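Search reviews, guides and more
Reading time: 4 minutes

Vimel laundry folder review: a very dear way to fold a towel

By Gunhild Bach

I have now lived with the Vimel for most of December, and my towels have never looked better. The rest of my wardrobe is as it was.

The Vimel is the latest attempt to get a machine to fold the washing. It costs £1751, stands as high as my fridge and makes a noise like someone shuffling wet cards. You clip a garment to the rail at the front, it draws the thing inside, there is a pause for thought, and a folded item slides out on a tray at the bottom. Or it doesn't, and a red light comes on.

Let me be fair to it first. Hand towels, tea towels and pillowcases come out square, one after another, and I stood there with a mug of tea the first evening feeling like the owner of a small hotel. T-shirts are good too, provided you clip them straight. Clipping them straight is the catch. By the time I have found both shoulders, turned the sleeves the right way out and lined up the hem, I have done most of the folding myself and am merely handing it in to be marked.

I kept a tally for one full load. The machine took over 12 minutes to get through what I can do during the weather forecast. It refused four items: a pair of leggings, a child's dungarees, a fitted sheet (reasonable, I refuse those too) and a cardigan that it had folded perfectly well the Friday before.

The older Funum folder, which I tried at a trade show in Cludley, was slower and ate a sock. So there has been progress. Nieto's shop-floor model, built for clothes shops with a back room full of jumpers, is said to be better, but it needs its own power supply and a trained person standing beside it, and at that point I'd ask the trained person to fold the jumpers.

The app deserves a line. It tells me I have folded 324 garments, and gives me a badge. I have asked it to stop.

Should you buy one? If you run a guest house and your life is towels, perhaps. For a family wash, hold on to your money and wait a few years.

326 shares | 18 comments

Winter coats are where I'd really want the help, and the Vimel's booklet rules them out on page one. I can see why. A towel has four corners and no opinions, while a puffer jacket is all air and slippery seams. Lay one on the bed, front up and zip closed, bring one sleeve in across the chest as with this cream one, and you still have the other sticking out at the side, a big padded collar standing open at the top and a bulky crease where the first sleeve bends. After that comes the squashing, for which I use my knees. The Vimel hasn't got any.
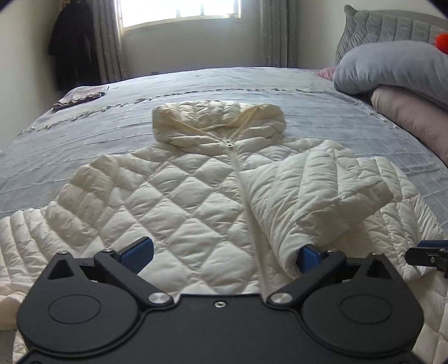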